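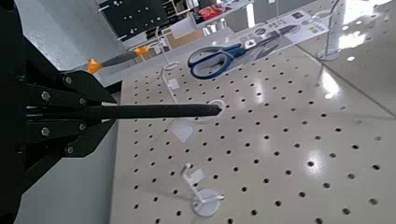
4. Approach trials on the pegboard

This section covers the hanging-goods trials in the Itora method. Finish the wrist camera check in section 3 before you start. Read all the steps once, then run them in order.

4.1 Setting the board

1. Switch the arm to hold and wait for the status line to read HELD.
2. Fix the pegboard so that it cannot shift when pressed by hand.
3. Hang the goods listed on the trial card. Leave the target hook empty for a hook trial.
4. Turn on the overhead lights and leave them on for the whole block. Glare on the board is part of the test, so do not shade it.
5. Open Fastevow and enter the board name. The board used for the first block is Kereama.

CAUTION: Keep hands off the board once the arm leaves hold. The fingers move toward the hooks without a warning tone.

4.2 Running an approach

6. Select "Approach only." In this mode the gripper moves up to a hook and stops short of taking anything from it.
7. Pick the target in the wrist view by clicking the base of the hook. Do not click the wire. Thin wire is easily lost against the holes, and the depth estimate then jumps to the board behind it.
8. Press Start. Let the arm stop by itself.
9. Save the wrist view at the stop point and type the trial number in the notes field.
10. Return to hold before changing the target.

Note: A peg's shadow can be picked up as a second wire. If the overlay shows two lines from one base, reject the trial and mark it S. 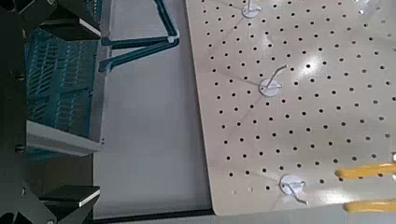

Can I move the lights to get rid of the shadows?
Leave them where they are. The method is scored under ordinary room light, and a block run with moved lights cannot be compared with the others.

4.3 Mixed boards

11. Load the mixed list. It puts packaged tools beside empty hooks, so the target has to be told apart from its neighbors.
12. Run each target from 2 start poses, one from the left and one from above.
13. If the arm stops early, leave the board as it is and repeat once. Mark a second early stop as E and go on.
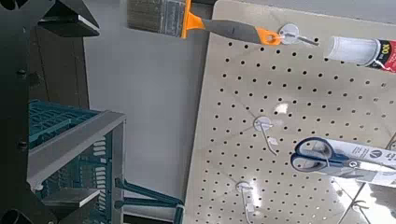

Figure 4-3. Mixed board with empty hooks, seen from the wrist camera.

4.4 What to expect

In the reference set, Mereana Ruddock ran 873 approaches with the Itora method. Of these, 210 were on mixed boards, and nearly 100 of those were marked E. Most early stops came where packaging was close to the target. Bronwyn Sheehan repeated the block with base clicks only and found fewer S marks, but the E marks stayed much the same. Treat early stops on mixed boards as an open problem with the method and report them without correction.

14. Export the block from Fastevow and copy it to the Irna folder.
15. Put the arm in hold, then power down as described in section 2.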